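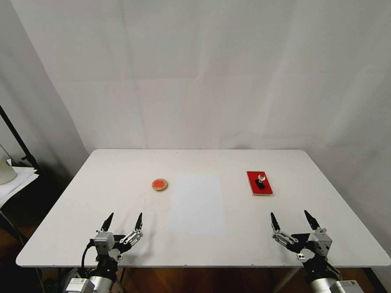

4. Setting Up and Making a First Impression

This section covers the Drondon stamp set with the round paste dish and the flat red pad. If you have the older set with the self-inking stamp, skip to Section 6. The leaflet packed with the set says you can be stamping "in seconds." Allow a quarter of an hour the first time, and don't start with a document you care about.

4.1 Before you start

You will need:

The stamp (clear knob, black base)
The round dish of orange-red paste
The red rectangular pad
Plain white paper, several sheets
A lint-free cloth
A flat table that doesn't rock

Check the table before anything else. Press down on each corner with the heel of your hand. Most of the "defective" stamps sent back to Vevbridge leave a perfectly good mark on a steady table. If yours wobbles, fold some card under the short leg or use a different table. A desk mat is not a cure for a wobble, whatever the package insert says about "any surface."

CAUTION: The paste stains. The label calls it washable, and it may be, on skin, after a couple of days. It did not wash out of a cotton shirt cuff in our tests. Roll up your sleeves.

4.2 Laying out the work area

1. Put the paper in the middle, with a short side toward you. Use one sheet only. The leaflet suggests stacking sheets for a "cushioned" impression, but a thick stack lets the base rock, and you get a dark edge on one side and nothing on the other.

2. Put the paste dish to the left of the paper and the pad to the right. Left-handers can swap them.

3. Leave a hand's width between the pad and the paper. Sleeves find ink very easily.

4. Keep drinks, phones and original documents on another surface.

4.3 Checking the stamp face

1. Hold the stamp by the knob and turn it over under a good light.

2. Look for a thin clear film on the face. Some sets ship with it and some don't, and the box does not tell you which. Lift one corner with a fingernail. If nothing lifts, stop picking. You can damage the edge of the design that way.

3. Wipe the face once with the dry cloth.

4. Find the top of the design and put a small dot of pencil on the matching side of the base. The round knob looks nice and feels good in the palm, but it gives you no clue which way is up. The leaflet claims you can aim by looking down through it. Try it and see. We found that a clear ball bends everything underneath it, and the pencil dot was more use.

4.4 Choosing paste or pad

The set comes with both, and the leaflet recommends using them together for a "richer" result. We don't. Pick one for each job.

Paste gives a heavier mark with more body. It takes longer to dry and it shows every mistake. Use it for certificates, bookplates and anything you'll make only a few of.

The pad gives a thinner, flatter mark and is easier to control. Use it for envelopes, receipts and labels.

NOTE: If you change from one to the other, clean the stamp first (see 4.7). Paste left on the face will transfer to the pad and sit there in lumps.

4.5 Loading the stamp

From the pad:

1. Tap the stamp on the pad 3 times, lightly, lifting it clear each time. Don't grind or twist.

2. Turn it over and look. The raised parts should shine evenly, and the gaps between them should be clean.

3. If one side looks dull, tap that side again. Leave the rest alone.

From the paste:

1. Dab the face against the surface of the paste 5 times, turning the stamp a little between dabs. The dish is small, so if your stamp face is wider than the dish you will have to work across it in sections.

2. Turn the stamp over and look for lumps. Take them off with the corner of a folded scrap of paper.

CAUTION: Do not rest the stamp on the pad between jobs. It's a natural place to put it down, and plenty of product photos show it that way, but over a long break the face soaks up more ink than you want and the next mark will come out blotchy. For a pause of a minute or two it does no harm.

4.6 Making the impression

1. Stand up. It is hard to press straight down from a chair.

2. Turn the pencil dot away from you.

3. Lower the stamp so that the whole face meets the paper at once.

4. Press firmly through the palm and hold for a slow count of two. Keep your other hand flat on the paper.

5. Lift straight up.

Your first mark will probably be too dark. Make another one without reloading, then a third, and compare them. On our set the second was usually the best of the run.

The box says a full pad is good for "thousands" of impressions. Ruba Saliba ran one pad without re-inking and called the marks acceptable up to number 154. The marks were still readable after that, but you wouldn't want them on a certificate. Take the box figure however you like.

Drying: a pad mark on ordinary office paper was safe to touch after about 42 seconds. Paste needs far longer. Leave it overnight, and put a clean sheet on top if the page has to go in a folder. Glossy paper may never dry properly with either one. Test a corner.

4.7 Cleaning and putting away

1. Stamp onto scrap paper until there is hardly any mark.

2. Wipe the face with a barely damp cloth, then a dry one.

3. Wipe the knob with the dry side only. Fingerprints show on it constantly. We tried the Golestani polish that is sold as an add-on and could not tell the result from a plain cloth.

4. Cover the paste and the pad. Store both flat.

NOTE: Alcohol wipes are listed as safe on the Zosavier refill label and as unsafe in the Drondon leaflet. We asked both companies and have had no answer. Until one arrives, use water.

4.8 If the mark is wrong

Dark on one side: uneven pressure, or the table. Go back to 4.1.

Doubled edge: the stamp slid as you lifted it. Hold the paper down.

Filled-in letters: too much ink. Clean and reload with fewer taps.

Pale all over: press harder before you buy a refill.

Upside down: check the pencil dot, then see 4.3, step 4.

Section checked by Marlene Toledo, Friday, July 3, 2020. Refill part numbers are in Section 9.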